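The Tidy House Racket
By Elin Maddocks
08/02/2018

My sister-in-law paid 2224 dollars last June to have a stranger tell her she owned too many mugs. The stranger came from a firm called Prurkeo, which sends what it calls home editors to people with full closets and some money left over. She got three visits, a binder and a set of matching bins. The bins cost extra.

I have no quarrel with her. It's her money, and the kitchen did look nice when I saw it. What I doubt is the claim printed inside the front of the binder, that a clear counter makes a clear mind. I have asked where that comes from. Prurkeo wrote back that its clients report feeling lighter. I'm sure they do, having just hauled eleven bags to the curb. I feel lighter after a haircut.

The trade depends on before and after pictures, and the after is always taken the same afternoon. Where are the ones from a year later? Mared Vaughan, who lives two doors down from me in Griswood, had her whole house done in 2015. She let me look in her hall closet this spring. There were skis in it, a fan with no blades, and four of the special bins, nested inside each other and holding nothing. 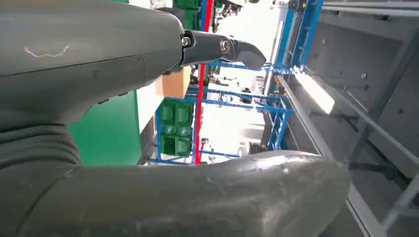
Then there's the matter of what gets thrown out. The binder tells you to let go of anything you haven't used in a year. By that rule I would have no fire extinguisher, no black dress for funerals and no spare fuses. My father kept coffee cans of odd screws in the garage for 40 years and was laughed at for it by people who later came around asking if he had one about so long. Try getting a single screw from the big store in Dornell. They come in a plastic box of fifty, and now you have a clutter problem.

I notice, too, who gets to live with bare shelves. If you can buy another one tomorrow, you can afford to give this one away today. Somebody who had to save for the good saucepan keeps the old one behind it, just in case. The home editor sees a person who can't let go. I see a person who has been broke.

None of this means you should let the newspapers pile up until you're climbing over them. People do get into real trouble that way and they need real help, from someone with more training than a weekend course. The rest of us mostly need to clean out the refrigerator.

My sister-in-law has since bought six mugs. She tells me they go with the bins.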